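Kisten, die bleiben dürfen

Wer im Lager von Nadby eine Blechkiste sucht, bekommt selten eine neue. Die ältesten stehen seit Jahrzehnten im Umlauf, sind zerkratzt, verbeult und an den Rändern blank gescheuert. Mwangi Owino verwaltet den Bestand: 1.354 Behälter, alle nummeriert, die meisten grau.

Im April hat der Betrieb beschlossen, keine Kunststoffboxen mehr nachzukaufen. Der Grund ist schlicht. Die Kunststoffböden rissen unter kantigem Material, und jedes Jahr gingen 200 Stück in die Entsorgung. Eine Metallkiste wird ausgebeult, wenn nötig neu lackiert und geht zurück ins Regal. Lackiert wird allerdings nur, wo Rost ansetzt. Ein abgeriebener Streifen an der Innenwand gilt nicht als Schaden.

Rami Srour, der die Werkstatt leitet, hält die schräge Wand für das wichtigste Detail. Teile rutschen daran zur Mitte und verkeilen sich seltener in der Ecke. Ganz verhindern lässt sich das Verkeilen nicht. Lange, schmale Stücke legen sich quer übereinander, sobald mehr als eine Handvoll in der Kiste liegt, und das kurze Stück liegt dann gern unter dem langen.

Sortiert wird deshalb nach Länge und Farbe. Rot steht bei Nadby für lang, Grün für kurz. Da-eun Son hat das System eingeführt, nachdem in einer Lieferung an Verdale zwei Längen vertauscht worden waren. Gemischte Kisten gibt es trotzdem, vor allem gegen Schichtende, wenn Reste zusammenkommen. Sie werden offen abgestellt und am nächsten Morgen zuerst bearbeitet.

Auf die Frage, was eine Kiste aushalten muss, nennt Owino keine Norm. Er zeigt auf ein Exemplar mit der Nummer 9. Es stand schon in der alten Halle, hat zwei Umzüge hinter sich und wurde nur einmal gerichtet. Der Boden ist matt geworden, die Kanten sind gerade. Ausmustern will er sie vorerst nicht.

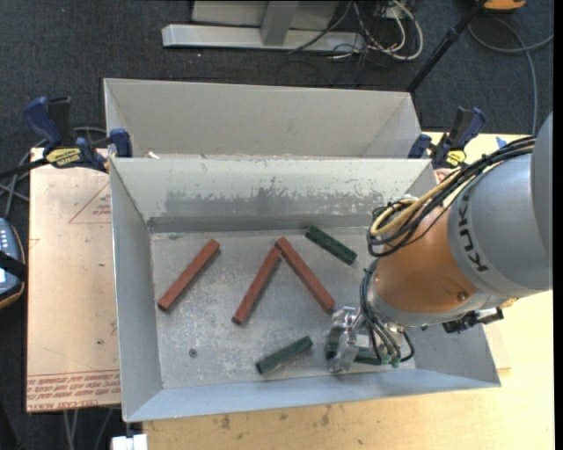 Rote und dunkelgrüne Stücke in einer offenen Metallkiste, dahinter ein zweiter Behälter.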